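The Snack Drawer, Emptied
A small gallery by Sabina Havlíček

The snack drawer at the Lorside office is 2 feet wide and has never once closed properly. It was put in the year we moved, with the idea that people would take one thing and leave one thing. People took to the first half of that very quickly.

In September I decided to sort it. I gave myself a lunch hour, a table and a few trays. I also gave myself rules: anything past its date goes, anything open goes, and anything I would be embarrassed to offer a visitor goes on the top shelf, where the tall people can deal with it.

Some finds that did not make the gallery: a Fiore wafer that had become a powder with a wrapper on, three single tea bags in an envelope marked "IMPORTANT," and a tub of Skimance, which is a coffee creamer in the way that a puddle is a lake. The receipt at the bottom was for $3.29 and listed one bag of pretzels. I would like to meet those pretzels.

What kept turning up was anything in a loud wrapper. Red seems to be the color of choice if you make snacks and want them noticed from across a parking lot. I have a soft spot for the savory ones, the flat chewy kind you eat one of at 3 in the afternoon and then think about until dinner.

Pictures below. Click for the larger size, if the page is in the mood.

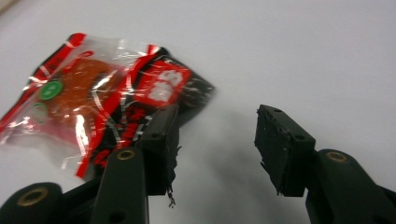
Red, black, and crumpled, with a little window so you can inspect what you're getting into. Flat, orange-brown, and either tofu or jerky, depending on who you ask.

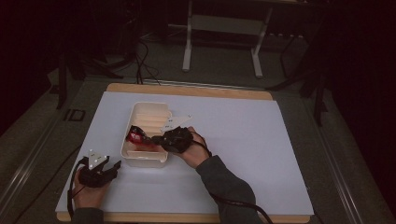

A red package and the white tray with the ridges. I'm fond of that tray. Ridges make a snack look as if it has an appointment.

The drawer went back in with the savory things on the left and the sweet things on the right, a system that survived until 2 the next afternoon. The Gestar crackers have since migrated to the windowsill. I have put up a sign about it, and someone has used the sign as a plate.

If the tub of Skimance was yours, it's on the top shelf. Please bring your own spoon.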